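Toy Kitchen and Small Pans: Gallery

The pieces on this page come from the play corner and the work tables at Fasari, where Concetta Ferraro has been putting together a set of kitchen things that can be handled, stacked and washed without much fuss. Most are ordinary household items bought in local shops. The play food came later, in two boxes from Lo Presti.

The gallery was started in December and is added to when there is something new to show. Sizes are left out unless somebody has asked for them. The heaviest item is the Protholm casserole, which weighs 900 g without its lid and is kept on the bottom shelf.

Aldo De Luca looks after the shelves and keeps the list of what is out on loan. Items can be borrowed for up to 14 days. Play food goes out by the box, and pans go out singly. Please bring bowls back in the same stack they left in.

The full list has 30 entries. For anything not shown, ask at the Emisard desk before 4 pm. 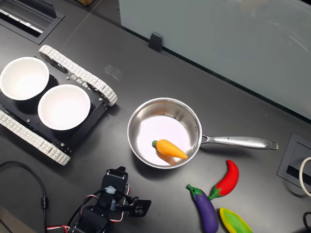

PANS AND PLAY FOOD

Stainless steel saucepan, shallow, with a long handle and a hole at the end for hanging. The carrot in it is from the first Lo Presti box, orange with a short green top.

White round bowls, matt inside, thin rims. Entry 14 on the list. They can be borrowed with the pan or separately.

Next to be added: wooden spoons, the small colander.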